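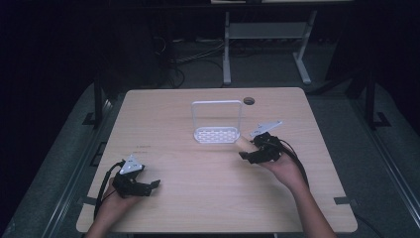
4.3 The fault that hid in the finger pads

Our worst failure at the Pleltthorpe bench was also our dullest. The task was block placement with two hand-held grippers, one per hand, and the recordings were meant to train a policy that would repeat the job on its own. We collected 1588 episodes before anyone thought to ask whether the left gripper was telling the truth about how far open it was.

It was not. The width reading had drifted by 2 mm over the course of February. For a human operator this is no trouble at all, as people look at what they are doing. The policy had no such habit. It closed on the reported width, declared itself satisfied and carried a fair amount of air from one side of the table to the other. Of 70 trial runs, the success detector passed every one, including those in which the block never left its starting place.

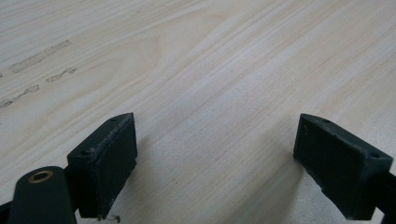

Figure 4a. Wrist view at zero load, fingers open over bare table. Note the wear on the pad faces.

Meesuk suspected the pads and Mendoza suspected the software, and each spent a week proving the other partly right. The pads had worn, so that full closure no longer meant what it had meant at calibration. The software, for its part, took the smallest width seen at start-up as zero and never looked at it again. A gripper switched on while slightly ajar would therefore keep that error for the whole session with great confidence.

The safety side was less amusing. With its zero out of place, the controller went on squeezing after the pads had met, and the force limit, which was worked out from the same bad number, saw nothing wrong. Boonchu found this one Saturday by way of her thumb. No lasting harm was done, but we stopped all powered trials and moved the limit to motor current, as the Vorkent group had advised us to do in the first place.

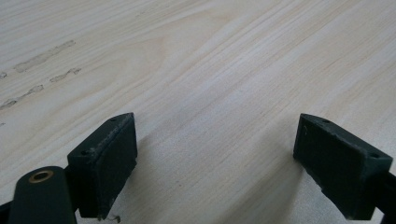
Figure 4b. A further wrist view with nothing between the fingers. The grey marks on the wood served as a fixed reference when comparing views.

We also tried to recover the true width from the wrist views alone. Saengthong's method locates the top corners of both pads and compares the gap with the reported figure. It worked well until it met the grey marks on the table, one of which it took for a pad corner for most of an afternoon. Masking the upper left of the view cured this. The check now runs at the start of each session and refuses to record if the two widths disagree – a refusal that has made it the least popular member of the group.

Episodes with a doubtful zero were dropped and not corrected. Intarasuk argued for keeping them, and was outvoted 3 to 2.

Filed under: Manipulation > Faults and Safety

Contact the Wongsuwan Laboratory | Copyright the authors | Back to top

We use cookies to remember your reading settings. Accept | Manage choices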